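River bank at Ostden loses more ground after wet weeks
Dec 17, 2018
By the Trusturdale news desk

The walking path along the river at Ostden has been closed below the old footbridge, after another piece of the bank fell into the water during the night. The closed part begins at the parking lot and ends at the rowing club. Walkers are asked to use the upper road until the spring.

The river has been working on this bank for a long time, but the last weeks were worse than usual. The water stayed high after the rain, and the ground under the path became soft. When the level finally dropped, the bank had nothing to lean on and a strip 26 meters long slid down together with its fence. One bench went too. It now stands in the mud at the bottom, still upright.

The district office in Trusturdale, which looks after the path, says that no one was hurt. A crew put up barriers the same morning and moved the signs at both ends. The office asks people not to climb over the barriers to take photographs, as the edge hangs over and cannot be seen from the top.
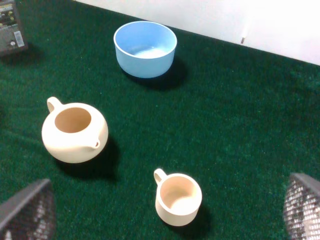

Many residents already knew that this place was weak. In May the office measured the distance between the path and the edge and found that it was 12 meters at the narrowest point. Today there is no distance left at all at that point, and in two places the gravel of the path ends in the air. The cut shows clearly how the bank was built up over the years: dark soil on top, then yellow sand, and then a layer of broken brick and roof tiles, which was dumped there when the old mill was taken down.

This layer is one reason for the trouble. Water runs easily through the brick and carries the sand away from behind it, so the bank becomes hollow before anything can be noticed on the surface. The willows which stood here once, and which held the soil with their roots, were cut when the path was made wider. Some residents asked at that time to keep them.

A petition to repair the bank quickly has collected 1,529 signatures, which is a large number for a town of this size. It asks for a stone wall from the footbridge to the rowing club. The district office does not promise a wall. It prefers to move the path back from the river, make the slope less steep and plant it with willow and alder. According to the office a wall would only send the current against the other side, where the fields of the Dai farm reach almost to the water.

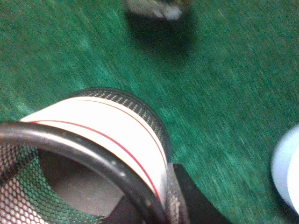
The planting plan is for 3,000 young trees and shrubs, most of them willow cuttings that can be taken from trees farther down the river. They would be put in the ground at the end of the winter, if the water is low enough. Before this, the loose brick has to be taken out with a digger, and for that the parking lot will be closed too. The office has not given the dates.

A similar slope was made at Clindbridge, some distance upstream, and it has stayed in place through two high waters. The petitioners answer that the river is wider there and much slower – at Ostden it comes out of a bend with all its force. Both plans will be shown on the notice boards in the town library from next week, and written comments can be left at the desk.

For the rowing club there is a more practical problem. Its dock can still be used, but the only way to bring boats from the road was the path, and the trailer cannot turn on the upper side. The club has stopped its winter training on the water for now. The footbridge itself stands on deep foundations and stays open – but on the Ostden side it can be reached only by the steps from the upper road, not by bicycle or with a stroller.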